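Workshop notebook, 2026-06-13
Finishes bench, Stedgate

Good day in the shop. Writing this while the last test board dries, so excuse the order of things.

The big one first: the brown dye recipe finally behaves. I have been fighting it since we took on the Fedoruk cabinet, and this morning I got an even color across a pine board with the knots left in. No blotches in the soft grain, no hard line where one brush load ended and the next began. I did it again on a second board to be sure I hadn't just been lucky with the first, and it came out the same. I may have whooped. Kwesi came in from the yard to see what had happened.

What changed was the sealer. Up to now I was putting on a full wash coat of shellac, letting it go hard, sanding it back and then dyeing. The dye sat on top and went muddy. Pornthip suggested thinning the shellac right down and dyeing while it still felt a little soft under the thumb, and I was sure this would end in streaks. Wrong! It drinks evenly, and you get a good long working time before it grabs.

Recipe as it stands, for anyone who picks this up while I am away:

Shellac flakes, the pale ones from the Zivside tin, one part flakes to 13 parts alcohol by weight. Strain it twice. The old coffee filter is fine, the new blue mesh is not, it leaves fluff.
One coat with the wide soft brush, along the grain, no going back over it.
Wait nine minutes by the clock. The boards I left for longer took less color.
Dye on with a rag, wiped off straight away with a second rag. Work from the bottom up on anything standing vertical.
Leave it alone until after lunch.

I have only tried this on pine and on the one scrap of birch. The birch was nice but paler than I'd like, and it will need either a second pass or a stronger mix. Somebody should try ash. I have a hunch ash will be gorgeous.

Then on to graining, which I have been itching to get back to. Kwesi wants a sample board for the Asilus job, paint made to look like wood over plain flat panels, and he asked whether we go for something loud or something quiet. We had a long and happy argument about it over tea. He likes a big lively figure that reads from across a hall. I keep coming back to straight quiet grain with one or two surprises in it. It helped a lot to think of a loud door and a plain one together.

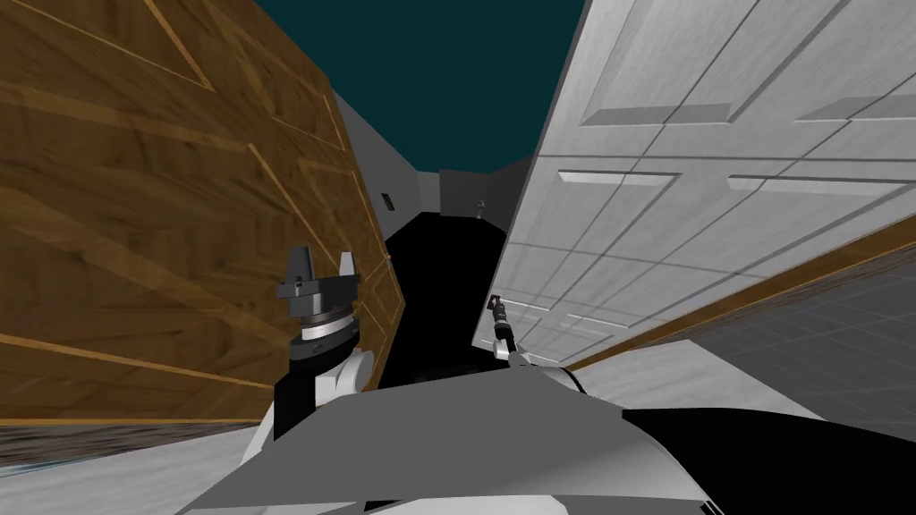
Wavy grain on the brown door, pale panels opposite.

My case, looking at the brown one: the figure is good and busy, and with the thin tan lines around the panels it has plenty going on already. If we grain like that, I'd want the lines kept slim and the glaze two shades apart at most. Kwesi's case: go for it, have some fun. He is probably right for a front hall. For the small room upstairs at Asilus I'm sticking to my guns.

We tried both anyway. Notes from the graining session:

The rubber rocker is worn on the left side and leaves a bald stripe. Turned it round and used the right side only. We need a new one, please, whoever does the next order.

Glaze was too thin at first and slid down the board. Another spoonful of the whiting fixed it. I forgot to weigh the spoonful. Will weigh it next time and write it in here.

Rocking slowly gives long ovals, rocking quickly gives tight little ones. Pulling with no rock at all and then dragging a dry flogger through it gives the best straight grain I have ever made. Truly the best! Kwesi photographed it on his phone and sent it to his mother.

Knots: a cork end, twisted a quarter turn, then softened with the badger brush. Two to a board is plenty.

Varnish brings the contrast up a lot, so the glaze should look a bit dull and disappointing before varnishing. I must remember this, I fall for it every time.

After that we talked colors for the kitchen end of the same job. Pornthip has been building up a wall of swatches, and she is very good on what happens to a warm brown when you stand it beside something cool. Put a honey wood next to a gray and it goes orange. Put it next to a taupe and it settles down. She wants us to mix the stain with the tile already in the room, and I agree with her completely. This is the sort of mix she means:

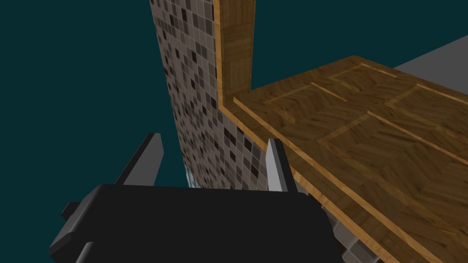
Mixed tile beside honey-brown wood, dark teal to the left.

I love the teal with that brown. Strong blue-greens make a warm wood glow, and I'd happily do a whole room that way. For our job the tile runs lighter, so I mixed three small pots to try:

Pot A, the morning dye straight. Too red against the grays.
Pot B, same with a drop of green. Much better, sits down nicely.
Pot C, same with a drop of black. Flat and sad, poured it onto the scrap pile.

Going with B. The board is on the window sill with the back half under foil, to see what daylight does to it over 60 days. I'd like a second board in the dark cupboard for comparison, and I've cut one but not dyed it yet.

Odds and ends:

Alcohol is low, just over a quart left in the can.
Rags: all of today's are hung singly on the outside line. Please keep doing this, dye rags included.
The big sanding block has lost its felt. Glued a new piece on, leave it clamped overnight.
Fedoruk rang about the hinges and is happy to wait until July. Good news, as it lets me do the inside of the cabinet with the new method as well.
Pornthip has the strainer at home, and will bring it back.

Next time: ash, the second pass on birch, weigh the whiting, dye the dark cupboard board. Kwesi wants to try a burr with a torn sponge, and I want to watch.

Last board is dry to the touch now. Color has held right up to the edges.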